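Cirine wool wash, 700 ml

Our best-loved bottle is back in stock, and we couldn't be happier! Cirine is a gentle liquid wash for wool, mohair, alpaca and anything else you'd never dare put through on a normal cycle. There's no rinsing needed, it hardly foams, and the smell (a little lemon, a little cedar) has faded by the time your knitting is dry.

One bottle does 70 small hand washes, or a good winter's worth of jumpers if you have a houseful of knitters as we do. Hats, mitts and scarves need very little – a capful in a basin of cool water will see to a whole pile of them.

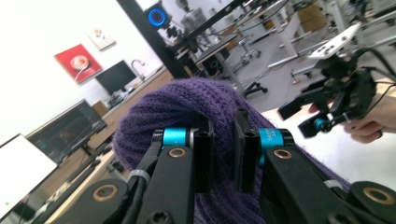
Ko wrote in to say that the lemon one is lovely but the unscented is the one to get for baby things, and that a capful is plenty even for a thick aran cardigan. Two capfuls left hers feeling a bit coated until she'd given it a plain soak.

We'd go along with that. The unscented version comes in the same bottle with a grey cap, and it's the one we use on our own shop samples before they go out on display.

How to use it

Fill a basin with cool water and add one capful. Put the knitting in, press it under and leave it alone for 15 minutes. No rubbing, however tempting! Lift it out with both hands underneath so the weight of the water doesn't pull it long, squeeze gently, then roll it up in a towel and lean on it.

Dry everything flat, away from the radiator. Ribbing likes to be patted back into shape while it's still damp, and so do brims and cuffs. If you're blocking lace you can pin straight after the towel stage.

Dark colours can let go of a bit of dye the first time, especially hand-dyed purples and reds, so wash those on their own. A tint in the water is nothing to worry about and usually gets fainter with each wash.

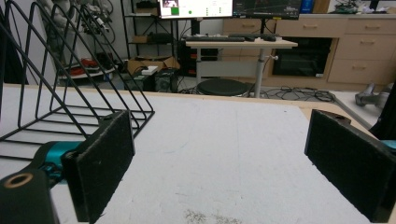 Size and details

Bottle: 700 ml, refillable
Scents: lemon and cedar, or unscented
Suitable for: wool, alpaca, mohair, cashmere, silk blends
Not suitable for: leather trims, suede patches
Refill pouch: makes up 6 bottles
Made in: Plaltport

The refill pouch is new since September and we're very taken with it. It pours cleanly, keeps well in a cupboard and folds down to almost nothing once it's empty. Give the bottle a quick swill before you top it up – old wash can go thick around the neck.

If you're after a matching treat, the Riretti wool comb is lovely for bobbles on sleeves and hat brims. Use it on dry knitting only, with short light strokes, and go easy on anything fluffy.
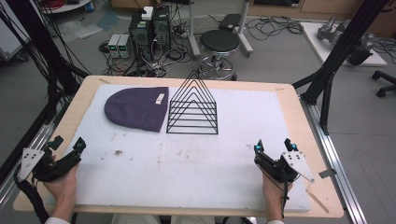
Purple knit beanie, laid flat.

Postage is the same for one bottle or two. Pouches go out in a plain box with paper padding, and scents can be mixed in one order.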